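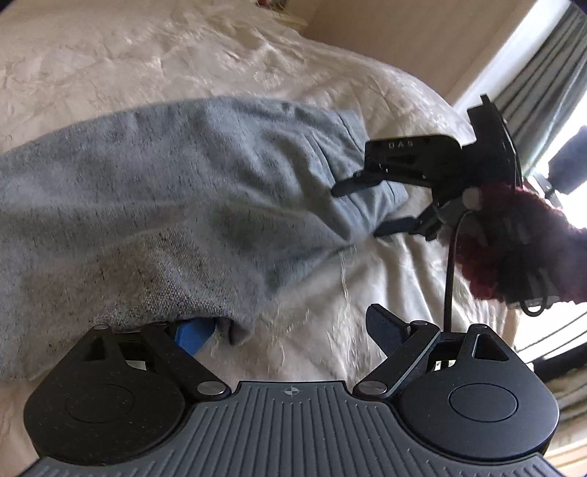
4.3 Upkeep of the hand-held units

Most of the maintenance advice we were given for the hand-held grippers came without evidence. The Kurnosine handbook asks for a pad change, a pivot check and a width calibration at fixed intervals, and it does not say where the intervals came from. We followed it for the first 18 sessions so that we would have a baseline. After that we let parts of the schedule lapse on purpose, one item at a time, and kept recording the same measurements. What follows is a report on one matched pair of units, and we would not want it read as a general claim about this type of tool.

The setup procedure before a session was short. The operator wiped both finger pads with a dry cloth, opened and closed the jaws fully five times, and seated the unit in the Younis fixture, which holds the body still while a gauge block is placed between the pads. The width reported by the software was then compared with the block. If the two differed by more than one millimeter, the zero was reset. We had expected drift in this reading to be the main trouble. Over 70 checks, it passed the limit 14 times, and a second reading taken straight after reseating the unit in the fixture fell back inside the limit in all but three of those. We take this to mean that the fixture was responsible for a good share of the error we had been blaming on the gripper. Earlier reports that used a similar fixture, ours included, may have the same problem.

The pivots were a different matter. Each jaw link turns on a screw, and when that screw backs out even slightly, the pad can rock sideways under load. The width reading does not show this at all. It can be felt by holding the body in one hand and pushing the pad across its direction of travel with a fingertip. The handbook puts the check at the end of its monthly list. We found a loose pivot on the left side of the second unit in the fourth session, well before the first monthly check was due, and had to discard the recordings made with it that day. We cannot say when it came loose. The screw had been tightened by hand at assembly, with no torque recorded, and that is a fault in our own practice. Both units were taken apart, the threads cleaned, and the screws refitted with a medium threadlocker. Neither has moved since, although the later sessions were shorter and the comparison is not a fair one. 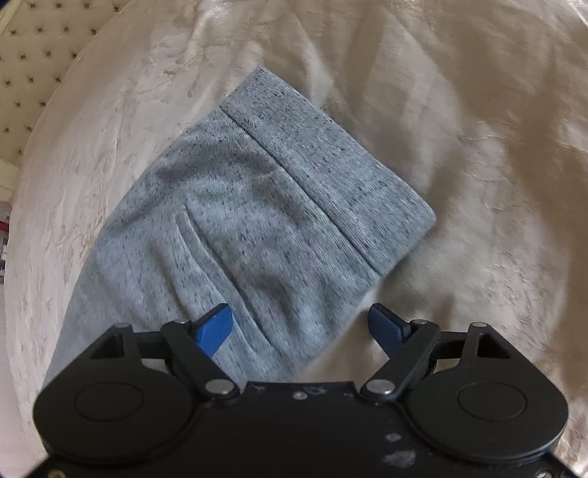 Carter MacDonald, Plirnance
14 Dec 2025

Figure 4. Hand-held unit with the jaws open at the edge of a gray knit garment. The left pad is on the fabric and the right pad is just clear of it. The two silver caps at the base of the link arms are the pivots discussed in the text.

Cloth work is hard on our checking procedure because so little force is involved. A pad that rocks will spoil the grip on a rigid block in a way that anyone can see. On a soft sleeve laid over satin, as in Figure 4, the bedspread and the sleeve both give, and a bad pad can go unnoticed for a whole session. We therefore do not accept a good-looking fold as proof that the tool was in order, and we suggest that others stop offering it as such.

Pad replacement is the item on which we disagree most with the supplier. Prokis recommends new finger pads after a set number of closures, and sells them in pairs. We logged 1152 closures on one pair and compared the pull needed to drag a cotton strip out of the closed jaws at the start and at the end. The difference was smaller than the spread between two operators on the same afternoon. Wiping the pads made a larger change than replacing them did. We did not test wet cloth or anything with a coating, and worn pads may well matter there. It is also possible that a strip test is too crude to pick up early wear. No better test was supplied when we asked.

Dust was easy to see and hard to assess. The black housings collect pale specks and scuffs quickly, and two operators regarded this as a sign of neglect. We found no link between the look of the housings and any measured quantity. Lint in the linkage is worth removing, but we would leave the outer shell alone, partly for the reason that solvent wipes left a film on one of the link arms that then took on more lint than before.

The schedule we now use has the sideways push test before every session on both jaws of both units, a dry wipe of the pads at the same time, and two seatings in the fixture for any width reading that looks wrong. Pads are changed when the strip test falls outside the operator spread. The monthly teardown has been dropped for the first unit and kept for the second. We will compare them in May, and with only one unit in each arm we do not expect the result to settle much.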